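3.2 Storage layout and picking time

The second part of the study looked at how the placement of stock affects the time needed to fill a small order. Work was carried out in the Olbridge storeroom over 17 shifts in September. Orders were drawn from the normal daily list and were not changed for the study. Two layouts were compared. In the first, items were stored by part number. In the second, items often ordered together were kept on the same shelf, following the grouping method of Smadi (Section 2).

Picking time was measured from the moment the order sheet was printed to the moment the last item was set down at the packing point. Walking time was logged separately. Orders with missing stock were left out of the analysis.
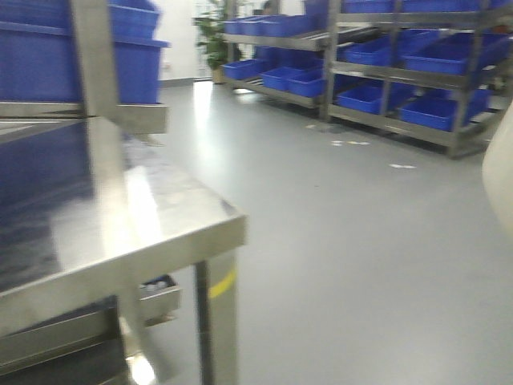 Figure 3. Steel table and rack with blue plastic bins.

Grouped storage shortened walking time for orders with several lines but had little effect on single-line orders. The gain was largest in the morning, when the aisles were shared with incoming deliveries. Search time at the shelf rose slightly under the grouped layout, as part numbers no longer ran in sequence. This rise was smaller in the later shifts, which suggests that staff learned the new positions.

Restocking was slower under grouped storage in all cases. Items from a single delivery had to be carried to several shelves, and the Ulline delivery notes list goods by part number only. The cost of restocking is treated in Section 3.3.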